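Besnard Interfaith Hall
Thread, 1/9

The autumn festival season is close, and we've had a lot of messages asking what is open to visitors. Putting the answers in one place.

2/9
Navaratri runs nine nights. Our main hall at Prasadwood is open to everyone on all nine, from 6:30 pm. Shoes go on the racks by the side door. 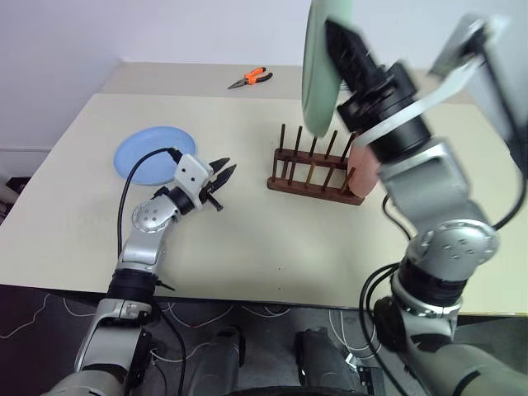
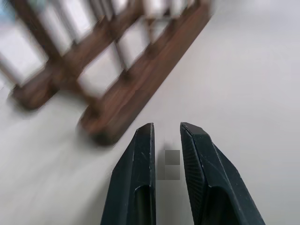
3/9
Wasetora Temple Friends replied to the last post: Please add that the first hour is for prayer and the music starts after that. People came last year expecting dancing at 6:30 and talked through the aarti.

4/9
Added, thanks. Prayer first, music at 7:30. If you arrive during the aarti, stand at the back until it ends and then find a seat.

5/9
Sukkot. The Ustov Street congregation is putting up its sukkah in the side yard again. Neighbors are welcome to bring lunch and eat in it from noon to 2. Vegetarian food only, please, and no shared serving dishes this time. If it rains the lunch is off. They won't be moving it indoors.

6/9
The two festivals overlap this year, so parking will be tight. The lot on Ustov Street is for people with limited mobility on those evenings. Everyone else should use the school lot, 20 spaces, or take the bus. The last bus leaves at 10:10 pm.

7/9
Several people asked about the food drive. We gave out 1000 meals last fall across both congregations and the mosque on Besnard Road. Same plan now: dry goods in the lobby bins, nothing past its date, no glass. Rice, lentils and cooking oil are what families ask for most. We have more canned corn than we can use.

8/9
Photos: fine in the yard, fine during the music. Please don't take any during prayer, and ask parents before you photograph children. The Ustov Street congregation does not use phones on the Sabbath or on the first two days of Sukkot and would like visitors to keep theirs put away on those days.

9/9
Correction to the printed flyer. It says the closing night at Prasadwood ends at 9. It ends at 10, with the sweets handed out after. The Wasetora flyer has the right time. Replies are open if we left something out, but we only check them in the morning.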